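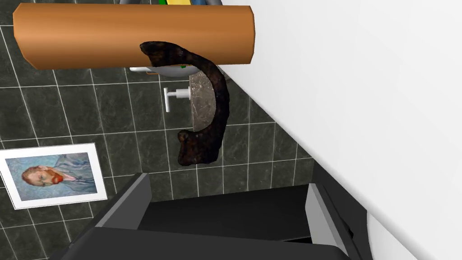

Wrist view, simulated bathroom: gripper at bottom, tiled wall and faucet behind.

Pratau 2 is a scene and teleoperation package for collecting manipulation demonstrations in simulation. I ran it for 4 weeks on a 24 GB card, mostly in the bathroom set.

Rendering is clean but flat. There are no strong shadows in the view above, and the white wall is featureless, so I would not train on default lighting alone. Tile and stone textures hold up better.

Recording is the strong point. Episodes log at 25 Hz with joint state and gripper command on one clock. Export to Hasteo format dropped no steps. Colour randomization is limited to walls and fixtures, and object scale must be edited by hand in the config file.

Worth the licence for small labs. Catacutan still has the better contact model.

Dexter Estrella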